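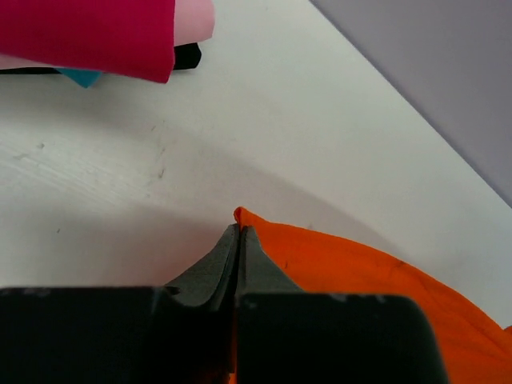 I have now entered the Curnlow hare scramble three times and finished it once, on a dirt bike older than two of the kids who lapped me. Sunday was the once. My number was 73, my club color is orange – the same loud orange as the cloth on that white tabletop – and Hayley Yeoman says it helps the marshals find me in the ditches. She has a point. I came in 167th, four places behind Liam Horrocks, who stopped for a sandwich.

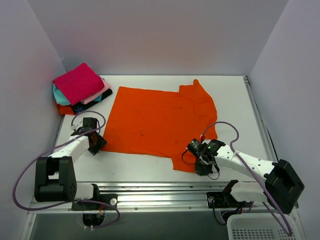
The second lap was the bad one. The creek crossing had turned to pudding, and Reece Rudd went over his bars right in front of me, so I followed him out of politeness. We lay there a while discussing clutch cables. He's fine and the bike mostly is too, apart from a lever he's still looking for.

Next round is in June at Zeleke, 21 miles of it, mostly uphill. I've already paid.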